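Teaching by Driving: Collecting Demonstrations for Outdoor Path Following

Course notes, week 4. Prepared by Tímea Mészáros, February 2021

Before we start, please find the reading packet from last time, as I will keep pointing back to it. If you missed the session, the only thing you really need from it is the difference between a recording and a demonstration. A recording is whatever the robot saved while it was switched on. A demonstration is a piece of a recording in which a person was showing it something on purpose, with a beginning, an end and a goal you could say out loud in one sentence. Most of the trouble in student projects comes from treating the first as if it were the second (I did this myself for most of a summer, so you will be in good company).

1. Two ways of showing

With an arm, we usually teach by hand. You take hold of the wrist, the motors go soft, and you walk the gripper through the motion while the joints write down where they have been. It feels very natural, and students love it, and after ten minutes your shoulder hurts.

With a wheeled base outdoors, there is nothing sensible to take hold of. You could push it, I suppose, but the wheels don't learn much from being pushed, and you would be in the camera view half the time. So we drive by remote control. The handset sends a forward speed and a turn rate, the robot obeys, and both numbers are saved next to each picture from the camera. The learner's whole job later on is to look at a picture and guess what your thumbs were doing. Keep that in mind when you drive. If your thumbs were doing something for a reason the camera can't see, such as a friend calling to you from behind, the learner has no way of finding out.

2. The Flarnance route

We will use the Flarnance route all term. The full set has 251 runs, and the part I have put on the course drive comes to 3,601 labeled pictures, which is small enough to train on a laptop overnight and large enough to be interesting. The handset software is called Bhat and the logging program is Mesance; you will find the setup pages for both in the packet.

Spend a little while with the picture that follows before you read on, and decide what you would do with the sticks. 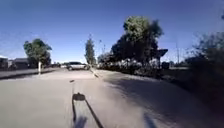 Figure 1. Flarnance route, clear sky and low sun behind the robot. Its own shadow falls on the paving ahead.

When I ask a class what matters for steering here, somebody always says the curb on the left, and somebody else says the hedges on the right, and they are both correct. The paving bends gently to the right as it goes off, and a good driver starts easing into the bend early, with a small steady turn. A nervous driver goes straight, and straight, and then makes one big correction. Both get to the far end, but the learner copies the style along with the route, so please be the first kind of driver.

Now think about the shadow. With the sun low at your back it is one of the strongest dark shapes on the ground, and it travels with you. In a set collected on a single sunny evening, a learner may well come to lean on it, and then you take the robot out at noon or under clouds and wonder what has gone wrong. The deep shade under the foliage at the far right is a related worry, as dark ground can be mistaken for the end of the path. The cure is dull but it works: drive the same stretch at different times of day, in both directions, and hold back one lighting condition for testing.

And then there is the small dark thing lying on the pavement. Leaf, stone, bit of debris? I can't tell from the picture, and neither can the learner. Choose a rule before you go out (we steer around anything we can't name) and stick to it. Two drivers with two different rules will teach the robot to hesitate somewhere in the middle.

3. Driving habits

Hold your speed steady on open stretches.
Look well ahead, toward the next junction or bend, and let the turn rate follow.
If you make a mistake, keep recording and recover calmly. Mark the recovery in Mesance with the R key.
If a car or a person comes near, stop fully, end the demonstration and begin a new one afterward.
Change drivers every 20 minutes. Tired thumbs wander!

A word more on recoveries. Perfect driving makes a fragile learner, one that has never seen the view from slightly too far left and has no idea how to get back. So on some runs, drift gently off center with logging paused, then switch logging on and steer back. What you want saved is the coming back.

4. For next week

Train the basic model on 800 pictures from the course drive, then again on the full part, and compare the two on the held-out runs. Write a page, no more, about one place where the model disagrees with the human driver, and say whose side you are on. Groups who booked the Flilosard handset should return it charged, with both cables in the pouch.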